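Our town has declared a climate emergency, and I have the tea towel

The Shire of Trelcombe declared a climate emergency in February, at 9.40 in the evening, between an item on skip bin permits and an item on whether the Lotdale hall should have a new urn. The vote was unanimous. I was in the public gallery, which is six plastic chairs behind a pillar, and I clapped, and a man behind me shushed me because he'd come for the urn.

I want to be fair to the declaration. I signed the petition for it. I stood outside the bakery with a clipboard for most of a long weekend and got sunburnt on one side. When it passed I walked home feeling that we'd joined something large, that somewhere there was a map with a lot of little lights on it and ours had just come on. The shire printed a commemorative tea towel. It has a heron on it. We don't have herons so much as one heron, and he lives at the sewage ponds, but it's a good likeness.

Then came the action plan, and I've spent the past few weeks reading it so that you don't have to, although you should, because it's on the shire website under "Documents, Other".

It runs to 43 pages. The first 15 are photographs of hills and a message from the shire president. After that come the commitments, and if you collect verbs, as I've started to, you'll find plenty: explore, investigate, support, advocate for, have regard to. My favourite is "consider opportunities to consider". I assumed that was a typo, so I rang up. The very patient person at the front desk said she'd pass it on, and a fortnight later a revised version appeared with a different hill on the cover and the sentence intact.

There is one thing in the plan with a number attached, and I'll give them credit for it: 400 trees, to be planted along the Gravesik Road. I like trees. I like the Gravesik Road less, having once hit a pothole there that took off a hubcap I've still not found. But the road is due to be widened, and the widening is in the roads budget, and the roads budget was written by different people on a different floor. I laid the two maps side by side on the kitchen floor and weighed down the corners with tins. The trees are going in where the second lane is going in. Somebody will have to tell either the trees or the trucks.

I took this to the community consultation, held in the supper room with the old urn doing its best in the corner. You know the format. Butcher's paper, markers that have been dead since the last consultation, sticky dots. We each got three green dots to put next to our priorities. I put one on public transport, one on insulating the public housing in Figueiredo Street, and kept the third in my wallet in case of emergency, which I suppose we were already in.

The Figueiredo Street units are what I keep coming back to. They were built cheaply and they face west. In summer the people inside them go and sit in the library until it closes, then on the bench outside it, and then they go home and lie on the tiles. A woman I'd met on petition weekend told me her bedroom was hotter at midnight than the street was. She signed anyway, in very neat handwriting. She'd lived there for 20 years and had never been consulted about anything except the colour of the bins.

If a climate emergency means something in this shire, I'd have thought it meant her. You could put foil batts in those ceilings and awnings on those windows before next summer. It isn't exotic technology. My uncle did his own place over Easter with a borrowed ladder and a lot of swearing. But the units belong to the state, the footpath belongs to the shire, and the heat, as far as I can make out, belongs to whoever happens to be standing in it.

So the plan says the shire will "advocate to relevant levels of government". I asked at the consultation what that involved. It involves a letter. I asked whether the letter had been sent. It was being drafted. I asked whether I could help draft it, and was told there'd be an opportunity to comment on the draft once there was a draft, and would I like another dot.

I did write my own letter in the end. It's a page and a half, it has no hills in it, and it went to the housing department, our state member and the shire. The department sent me an automatic reply thanking me for my interest in a career in housing. The member's office rang, which I hadn't expected, and a young bloke took down the street name and asked how many of the windows faced west, and I had to admit I'd said "all of them" in the letter on a feeling. I'm going over there with a notebook to find out properly.

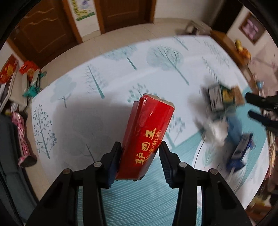 Rodrigo Louro wrote in under my last post to say I was being too hard on the declaration. His view is that councils never do anything big unless they've first said something big and been embarrassed by it, and that a document full of soft verbs is still a document you can wave at people. He says he waved one at his own council for years before they fitted solar hot water at the pool, and that the trick was to turn up to every budget meeting and read one line of the plan aloud, the same line, until they got sick of him.

I've thought about that more than I'd like. I'd been enjoying my verbs. It's very comfortable behind the pillar, being right, and I notice that none of it has put a single awning on Figueiredo Street. So I've picked my line. It's on page 31, and it says the shire will "support vulnerable residents during periods of extreme heat". Support is a soggy sort of word but you can get some weight behind it if you lean on the vulnerable residents part.

The budget meeting is next month, upstairs, seven o'clock. There are six chairs. I'll bring the tea towel, and if anyone wants to come and read the line with me they can have my spare dot. The urn is on the agenda again.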